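## 6. Demonstrating a task by remote control

This section applies to the two-arm model supplied with the Skedus hand controllers. Complete the checks in Section 5 before you begin.

### 6.1 Preparing the floor and table

1. Park the base so that both arms can reach the front half of the table.
2. Check the wrist view from each arm on the operator's screen. Table legs and stools standing near the base should be noted before an arm is lowered.
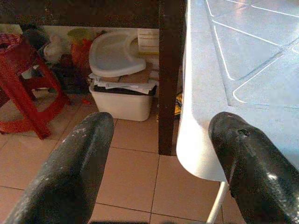 *Photograph: Yolanda Sarmiento, Quintana*

3. Open both grippers fully and wipe the fingers with a dry cloth.
4. Set the speed limit to 2 on the Kutiseo panel. New operators must not exceed this setting.

**Caution:** Keep hands clear of the table while the controllers are live. A second person must hold the stop button throughout.

### 6.2 Recording a demonstration

1. Place the items for the task within reach — bowls and mugs towards the front edge, cutlery further back.
2. Squeeze both triggers once to take control. The arms follow your hands after a short tone.
3. Bring one gripper down beside the first item. Hold the other arm short of the table edge until it is needed.

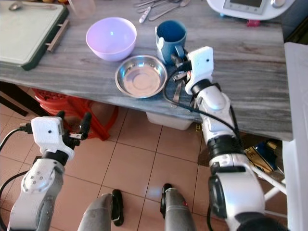

*Figure 6-2. Right gripper beside the blue mug; left arm held back from the table.*

4. Press **Record**, carry out the task at an even pace, and press **Record** again to stop.
5. Return the items to different positions and repeat. Six good demonstrations are required before a first training run.

**Note:** If a grasp fails, release the item and try again within the same recording. Discard the recording only if an item leaves the table or the stop button is pressed — error 477 will then be shown until the arms are reset.

Each Kevesum memory card holds 1,000 recordings. Requests for further cards should be addressed to Carmela Cuesta at Quintana.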